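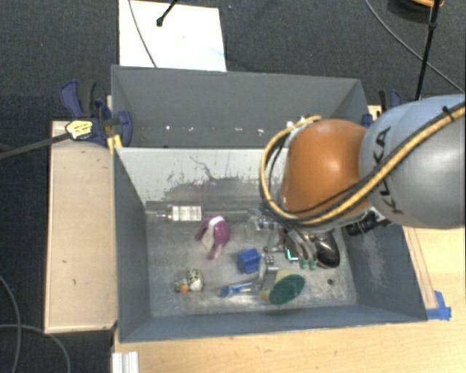
Most write-ups of bin picking quote a success rate, and most of those rates mean very little. Someone says their arm clears a bin at 87 per cent and you have no idea what was in the bin, who put it there, or what they called a success. I have read enough of these to stop believing any of them without the test sheet attached. Take the mixed load in the grey box: a blue block, a couple of sponges, something soft in purple and white, a small piece of silver metal, a blue-handled tool. A gripper that lifts the block every time can still be hopeless with the sponges, and one average over the lot hides that completely. So what follows is how to run a picking test that another person could repeat and get much the same answer from. It takes longer than the usual way. Sorry.

Before you start

You need a bin that stays put, a set of objects you are willing to freeze for the whole test, and a sheet of paper. A spreadsheet will do, but paper is harder to tidy up afterwards. I use the Kuveck sheet, mainly for its wide column for remarks. The Nondik one looks smarter and has nowhere to write "picked two at once".

Step 1. Fix the bin

Clamp it to the table. A bin that creeps a few millimetres over a morning will spoil your calibration, and you will blame the gripper. Mark the table at the corners with tape or pencil so you can see if it has moved. Check the marks at the start, at every break and at the end, and write down that you checked. If it has moved, the picks since the last good check don't count.

Step 2. Freeze the object set

Write the list before the first pick. Include things you expect to fail on. If every object is a rigid box with flat sides you are testing boxes, so say so in the title.

Give each object a short plain name and stick to it. Photograph each one next to a ruler. Anything that gets damaged is replaced with the same item or the test stops. Quietly taking out the awkward one is the most common cheat I see, and the people doing it rarely think of it as cheating.

Step 3. Decide what a pick is

Do this in writing. My own wording, which you may copy: the object leaves the bin, is held for 3 seconds with the arm still, and is put down inside the target area. Dropping it on the way is a failure. Two objects at once is a failure, even if both arrive. A second attempt is a second attempt and gets its own row.

The Long guide allows a "recovered pick", where the gripper drops the object back into the bin and gets it on the next go. I have tried to see the sense in this and can't. If you want to report recoveries, put them in a separate column and leave them out of the main figure.

Step 4. Fill the bin the same way each time

Hand placing is fine for a demonstration and useless for a test. You will turn things to face the gripper without meaning to. Put the objects in a tub, tip the tub from a fixed height, and leave them where they land. That includes the one lying against the wall. Especially that one.

Step 5. Do enough picks

For a mixed set I do 300. Fewer than that and a run of luck with one object will move the result more than any change you make to the software. If you only have time for 190, do 190 and print the number next to the rate. Stopping early because the figure looks good is not on.

Step 6. Log people as well as picks

Every time someone puts a hand in the bin, it goes on the sheet with the reason. Stop the arm properly first — by whatever your site procedure requires, and a pause in the program is seldom what it requires. Kodum's template has no line for this, so add one.

Step 7. Report it by object

One row per object, attempts and successes, no rounding. Then the total underneath, if you must. Add the failure notes as they were written at the time, spelling and all.

What this won't tell you

It won't tell you how the cell behaves in September with the sun on the sensor, or with next year's stock. It tells you how one gripper did with one set of objects in one bin. I would still take that over a headline figure.

Page last changed 1 April 2018. The older version allowed hand placing for soft objects. I was wrong about that.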